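Stasik Opens Orders for Zistudar Home Tidying Service

Lease program for furnished apartments to begin in Prarkgate in May

PRARKGATE - Stasik has opened orders for Zistudar, a robot tidying service for furnished apartments, short-stay rentals and residential show units. The service is leased by the month and includes the robot, its software, setup at the customer's address and regular maintenance. Deliveries to the first group of customers are scheduled to begin in May.

The living room routine, which covers sofas, throw pillows and side tables, is the first of the Zistudar routines to be offered for general order.

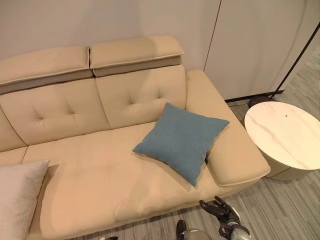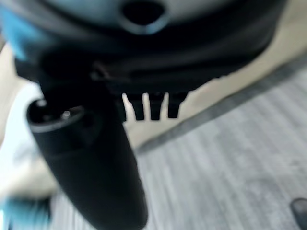
Terms of the Lease

The monthly charge for one Zistudar unit is $2,930. The charge covers one building address and any number of apartments at that address, provided that the robot can reach each of them by elevator or level hallway. Stasik will not charge separately for software updates released during the lease.

The minimum lease is 8 months. Customers who wish to end the lease after that point are asked to give written notice of one full calendar month. Customers who wish to continue may do so at the same rate until the end of the following lease period, when the rate may be reviewed.

Setup is carried out by Stasik staff and takes one working day for a typical building. During setup, staff record the layout of each apartment and agree with the customer on how each room should look when it is ready for a guest or a visitor. This agreed layout is called the room standard. It may be changed by the customer at any time through the Zistudar control page, and changes take effect on the next visit.

What the Service Covers

The living room routine is intended for the period between the departure of one guest and the arrival of the next. Under the routine, the robot returns throw pillows to the positions given in the room standard, removes light items from seat cushions and armrests, and clears side tables of objects that are on the approved list for that apartment. Items not on the list are left in place and reported to the customer.

Stasik has stated that the routine is suitable for rooms with leather or fabric seating and for floors with low carpet, tile or wood. Deep-pile rugs are not supported in the current release. Floor lamps, glass tables and other items that may tip are marked during setup, and the robot keeps a fixed distance from them unless the customer asks for a different setting.

The service does not include washing, vacuuming, bed making or kitchen work. Customers are expected to keep their present cleaning arrangements for these tasks. A bed routine is under development, but Stasik has not announced a date for it and advises customers not to sign a lease on the expectation that it will be added.

Trial at the Bensaid Building

The order period follows a trial at the Bensaid Building, a block of 80 furnished apartments near the Prarkgate rail station. The building is used mainly by business travelers and by families who are moving to the area.

The trial was divided into 4 stages. The first was limited to vacant apartments with a member of the Stasik staff present at all times. In the second and third stages, the robot worked in apartments between stays, with staff elsewhere in the building. In the final stage, the building's own housekeeping team operated the service, with support available by telephone.

Marwa El Ouafi, program manager for residential services at Stasik, said the final stage had the greatest effect on the form of the product.

"The housekeeping team wanted to change a room standard in the hallway, on a phone, in less time than it takes to change the room by hand," El Ouafi said. "The first version of the control page did not allow that. It was designed for someone sitting in an office. We rewrote it during the trial, and the version now offered to customers is the one the team asked for."

The trial also led to a change in the handling of throw pillows. Early versions of the software treated every pillow on a sofa as the same kind of object. The present version keeps a separate record for each pillow, including its color, its place on the sofa and the angle at which it should rest. El Ouafi said that pillow placement was the subject of more comments from building staff than any other part of the routine.

"A pillow in the corner of a sofa is one of the first things a guest sees on entering the room," she said. "Managers have firm views about it, and those views are different from one building to the next. Some want it squared to the armrest and some want a corner pointing up. The service has to follow the customer's preference."

Several requests made during the trial have been held over. These include a quieter setting for use in the early morning and the ability to open sliding doors between rooms. The quieter setting is expected in a later update - the request for sliding doors remains under review.

Privacy and Safety

The robot uses cameras to carry out its work. Under the standard lease terms, camera images are processed on the robot and deleted at the end of each visit. Images are kept for longer only when the customer reports a fault and gives written permission for Stasik to examine them. Customers who rent to guests are required to include a notice about the service in their guest information, and a model notice is supplied with the lease papers.

The robot is not to be used while a guest is in the apartment. Before each visit, a member of the customer's staff must confirm on the control page that the apartment is vacant. If a person enters during a visit, the robot stops and stays still until a staff member restarts it.

Damage to furniture caused by the robot during normal use is covered under the lease. Customers are asked to report damage before the next guest arrives and to supply a photograph of the affected item. Wear that was recorded during setup is not covered.

Training and Support

Each lease includes a training session for up to 8 members of the customer's staff. The session is held at the customer's building and covers daily operation, the control page, safe stopping, charging and the reporting of faults. No technical background is required. Staff who join the customer after the session may attend one of the regular classes held at the Stasik office in Prarkgate at no added cost.

Telephone support is available from 7 a.m. to 9 p.m. Requests received outside these hours are answered the following morning. Where a fault cannot be cleared by telephone, Stasik will send a technician or a replacement unit, and the monthly charge will be reduced for any full day on which the service cannot be used.

Availability

Orders are open to building owners, property managers and rental operators in Prarkgate and the surrounding districts. Stasik is not accepting orders from private households at this time. Operators with fewer than 4 apartments at one address may apply to share a unit with a neighboring property, subject to a site visit.

Site visits are arranged by appointment and carry no obligation to sign a lease. Applicants should have a floor plan of each apartment type available, along with the name of the person who will be responsible for approving room standards. Units will be assigned in the order in which completed applications are received.

Application forms and the full lease terms may be requested from the Stasik residential services desk.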